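Best way to store seeds over the winter?

alesora_garden
Hello everybody. I have a small garden plot and this year I saved seeds for the first time, mostly tomato, beans and some flowers. At the moment they are all in paper envelopes in a kitchen drawer. My neighbor says the drawer is too warm and I must put them in the refrigerator. Is it really necessary? English is not my first language, so please excuse mistakes.

kowalchuk54
Refrigerator, always. Glass jar, tight lid, a little bag of silica inside. I had beans that were eight years old and most of them still came up.

Vinden
I don't agree that it is always needed. If you sow them next spring, a dry cupboard is fine. In the refrigerator people open the jar while it is cold, the moisture from the air goes in, and then the seeds get mold.

kowalchuk54
So you let the jar warm up before you open it. Not difficult.

Vinden
Not difficult, but people forget. I forgot it myself and lost 2 years of lettuce seed.

akura_15
For me the bigger problem is to find anything. I had 86 envelopes in a shoe box and every March I was looking for the basil. Now the small seeds go in a box with dividers, one variety in each place, and I keep the list on paper. Only very dry seeds, of course — I leave them on a plate for two weeks first. Mine is this type:

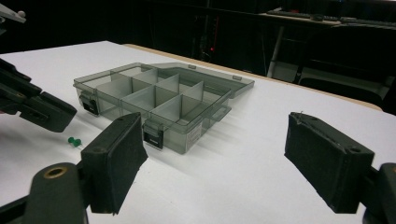 Divider box with the lid open

kowalchuk54
Clear plastic lets the light in. I would not do it.

akura_15
It stays in a closed closet, so there is no light. But beans are too big for it, those I keep in jars like you.

alesora_garden
Thank you all! I think I will try both: beans in a jar in the refrigerator, tomato and flowers in the closet. One more question, do you write the year or also the month? I picked some in August and some much later.

Vinden
Only the year. And the variety, in pencil. Ink fades.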